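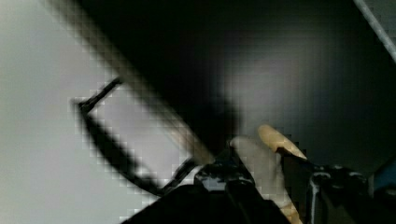 How a Robot Learns to Pick Things Up

A robot arm does not know what a banana is. It has motors, a gripper with two fingers, and a computer. To pick up a banana, the computer needs examples of bananas being picked up.

One example is called an episode. In an episode, a person steers the arm through one whole job, such as putting a toy into a bowl. While the arm moves, the computer saves two kinds of information. The first is pictures. The second is numbers: how far each joint is bent and how wide the gripper is open.

A small camera rides near the gripper. It sees the fingers and whatever is close to them.
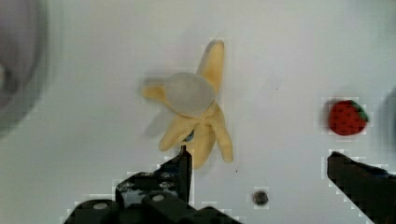 The gripper camera's view of a peeled toy banana, with a toy strawberry to the right.

The gripper camera is good for the last few inches of a reach. It cannot see much of the table, so a different view is needed as well.

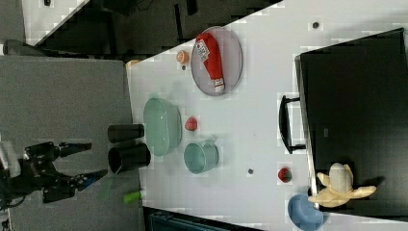 A wider view: the open gripper, cups, a basket, toy fruit, and a ketchup bottle on a plate.

At the Sastby lab, one job takes 200 episodes. The objects are moved between episodes. If the banana were always in the same spot, the computer might learn the spot and ignore the banana.

Some episodes go wrong. The toy slips, or the arm bumps a cup. These are labeled so that the computer does not copy a mistake by accident.

A program named Prustine then studies the episodes. It looks at the pictures, guesses the next movement, and compares its guess with what the person did. When the guess is off, it changes its own settings a little and tries again. The full Sastby collection has more than 2,000 episodes.

Words to know
Episode: one recorded try at a job.
Gripper: the part of a robot that holds things.
Joint: a place where the arm bends or turns.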